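Collecting at home, second month

We're up to about 200 usable episodes for the bottle task, which is fewer than I wanted by December. Most of the lost time went to redoing things I should have set up properly at the start.

Milagros Agudelo wrote the task list. Each episode is one object, picked up, moved and put down. I hold the gripper myself and squeeze the handle, and the camera on it records what the fingers see. An episode takes me 15 seconds if I don't fumble.

I started with a bare table and one cup. Walter Guzmán trained a small model on that and it fell apart as soon as he tried it in his own kitchen. Since then I leave the table full. Gift bag, mug, a big blue bottle, snack packets, whatever has piled up against the wall. The clear water bottle with the purple cap is the one I use most. Clear plastic is hard for the model, and the label gives it something to hold on to.
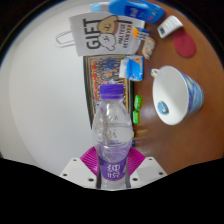

What I changed this month

I close the pads more slowly. Walter could see in the early recordings that I was snapping them shut, and the model had learned to do the same.

I also move the target to a new spot every 2 episodes. Before that I'd do a long run from one place and it was mostly wasted.

Files go up to Weltent in the evening. The upload still drops now and then and I have to start it again. Next on Milagros's list are mugs, by the handle only.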